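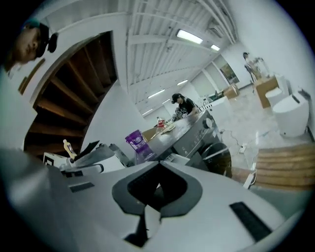 23 July 2023

Second day at the hall for the student project. I caught the early bus out of Bravelville and was in before the others, so I swept up and taped down the extension lead near the door. It had come up again in June and I don't want anyone going over on it.

Our task for the Listia entry is still the same one: household jobs done with a two-finger gripper. We do each job by hand first, holding the grippers ourselves, and the recordings go to the model afterwards. We are now past the stage of arguing about which jobs to pick. Everything this weekend is done standing at the machines, picking things up and putting them down again.

Prasetyo Raju took the first session. He is slower than the rest of us but his recordings are the cleanest by a long way. He comes in from above, stops, closes, waits, then lifts. I tend to close while I am still moving and the object turns in the fingers. I watched him for a good while and tried to copy it. By lunch I was a bit better, though my wrists ached and I had to keep putting the grippers down.

We had 125 good recordings by one o'clock. The total on the sheet is 2589 with June added in. Seven from this morning were thrown out because the clock on one side had drifted. I have written the check on the whiteboard so that we do it at the start of every session and after every break.

Lunch was cheese rolls from Maruyama, eaten on the back step. It rained for a bit.

In the afternoon it was turns of twenty minutes with both grippers. Two hands are much harder than one. I look at whichever hand is doing the work and forget the other, and it wanders off to the side. Prasetyo says to hold the idle hand where I can see it, even if it is doing nothing. I tried this and it did help, but it feels odd to keep an arm up for no purpose.

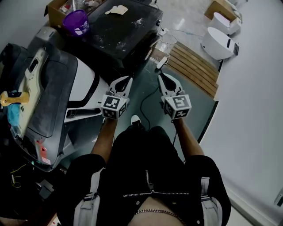

Why do the cubes have a different pattern on each side?

The software needs to tell which gripper it is looking at and which way it is turned, and it works both out from the pattern that is facing the camera.

I wrote that down because one of the new first years asked it and I gave a muddled reply at the time. It should go in the handbook. The bit about keeping sleeves off the markers should go in as well.

Packed up at six. The batteries are on charge and the recordings are copied to both drives. Mondska have still not replied about the spare finger pads, and the ones we have are going shiny at the ends. I will ring them in the morning.

To do next time: print the sheet larger, bring a stool, swap the left pads, ask Prasetyo if he can do an early start. Bus home was late and I stood the whole way.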